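Section 4. Comparing Grippers with the Brick Placement Task

4.1 Purpose

The brick placement task is the standard trial used at Istholm to compare grippers before one is approved for assembly work. It applies to two-finger parallel grippers mounted on a Universal Robots arm and controlled through the Jorkero control software. Vacuum and soft grippers are covered in Section 8 and must not be scored with the method given here.

The task measures three properties: how well the gripper picks up a small part from a smooth surface, how well it holds that part while the arm is moving, and how evenly it presses the part into place. It doesn't measure maximum payload. Payload trials are carried out on the Esusside bench with weighted blocks.

4.2 Before You Begin

Read Section 2 (Safety) and complete the arm calibration in Section 3. The operator must be trained on the arm and must know the location of the emergency stop.

The following items are required:

The gripper to be tested, with its matching flange adapter
The gripper already approved for the cell, as the reference
One studded baseplate
Loose bricks and plates in several sizes and colors
The Brunet score sheet, one copy for each gripper

Inspect the finger pads. Replace any pad that is torn or has a polished area at the tip. Wipe the table and the baseplate with a dry, lint-free cloth. Do not use a spray cleaner on the table on the day of a trial, as any film left behind will change how the bricks slide.

CAUTION: Remove power from the tool connector before changing a gripper. Connecting a gripper under power may damage the controller.

4.3 Mounting the Gripper

1. Move the arm to the service position and lock it.

2. Fit the adapter to the tool flange. Tighten the screws in a cross pattern, in two passes.

3. Fit the gripper to the adapter and connect the tool cable.

4. Leave enough slack in the cable for the wrist to turn through its full range. Check this by hand, at reduced speed, before any program is run.

5. Restore power and wait for the gripper to report ready in the control software.

6. Enter the tool center point and the tool weight. These values differ from one gripper to another, even within the same product line. Do not carry over the values from the previous trial.

NOTE: If the software reports the wrong gripper model, the previous tool profile is still loaded. Clear it and repeat steps 5 and 6.

4.4 Setting Out the Parts

1. Place the baseplate on the table within reach of the arm. It need not be square to the table. A plate set at an angle is preferred, as it requires the wrist to turn before each placement.

2. Secure the baseplate from below with the removable pads supplied.

3. Teach the three plate reference points again whenever the plate has been moved, including after an accidental bump.

4. Set the loose parts to one side of the plate with their studs facing up. Leave a space at least as wide as one open finger between neighboring parts.

5. Include both small square bricks and longer, flatter pieces. The flat pieces are the harder test, and a gripper that is scored on bricks alone will appear better than it is.
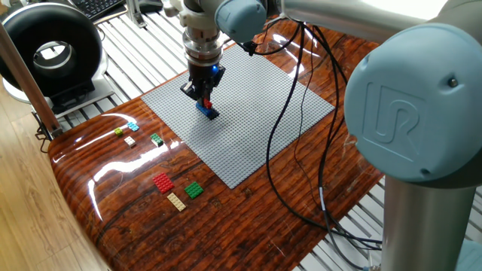

4.5 Running the Trial

1. Set the arm to 13 percent of full speed for the first pass. Keep one hand near the emergency stop.

2. Set the gripping force to the lowest value at which the reference gripper passes. Use the same value for every gripper in the comparison.

3. Start the placement program. The arm will move above the selected part, lower the open fingers, close them, and lift.

4. Watch the part during the lift. Record any tilt or slip on the score sheet at once. Do not rely on the software log for this entry, because the log records finger position only.

5. Allow the arm to place the part. The program presses until the force limit is reached, holds for one second, and then opens the fingers.

6. When the arm has returned to its waiting position and has stopped, check the part. A part is fully seated if no gap can be felt between its lower edge and the plate.

7. Repeat until 8 placements have been recorded. Then raise the speed to the working value and record 8 more.

CAUTION: Do not reach into the work area to straighten a part while the program is running or paused. A paused arm may resume without a warning sound. Stop the program first.

If a part is dropped, leave it where it lies until the pass has ended, unless it blocks the next pick. Record the drop as a failed placement. A part must not be put back and tried a second time under the same number.

4.6 Finger Clearance

Grippers that score well in open space may still perform poorly near other parts. After the speed passes, run the clearance check.

1. Move the loose parts closer together, so that the opening fingers have little room between neighbors.

2. Jog the gripper down over the group by hand control and stop above the parts.

3. Look along the table from two sides and confirm that each finger has a clear path down to the selected part.

4. Lower the gripper, close it, and lift. Record whether any neighboring part was moved.

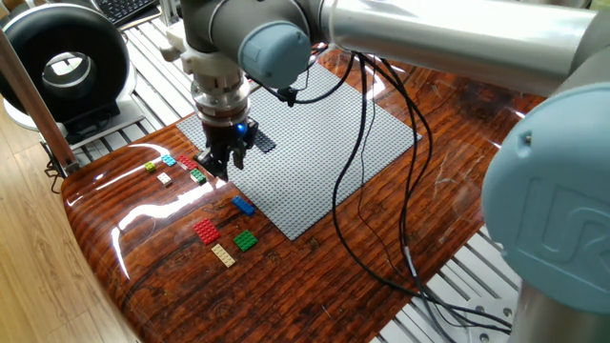 5. Repeat the check four times, with a different part each time.

Wide or angular fingers may need a different approach angle. This is permitted, provided that the angle is written on the score sheet and the reference gripper is tested at the same angle. Where no angle gives a clear path, enter "no access" and continue with the next part – do not force the gripper down between parts.

4.7 Scoring

Enter the results on the Brunet sheet in the order in which they were obtained. Each fully seated part receives the full mark. A part that is attached but raised on one side receives half. A dropped, missed, or loose part receives none.

The total is converted to a score out of 100 with the table printed on the back of the sheet. A gripper that scores 73 or higher may go forward to the assembly trial in Section 5. A gripper that scores lower may be tested once more after the pads have been replaced and the tool center point has been checked. Both sheets must be kept.

NOTE: Scores obtained on different tables should not be compared. Surface finish has a marked effect on the picking of flat pieces.

4.8 After the Trial

1. Return the arm to the service position and lock it.

2. Remove power from the tool connector and take off the gripper.

3. Remove all bricks from the baseplate by hand. Do not pry them up with a metal tool – scratched studs hold less firmly and will affect later trials.

4. Refit the approved gripper, load its tool profile, and run the short check in Section 3.6 before the cell is released for other work.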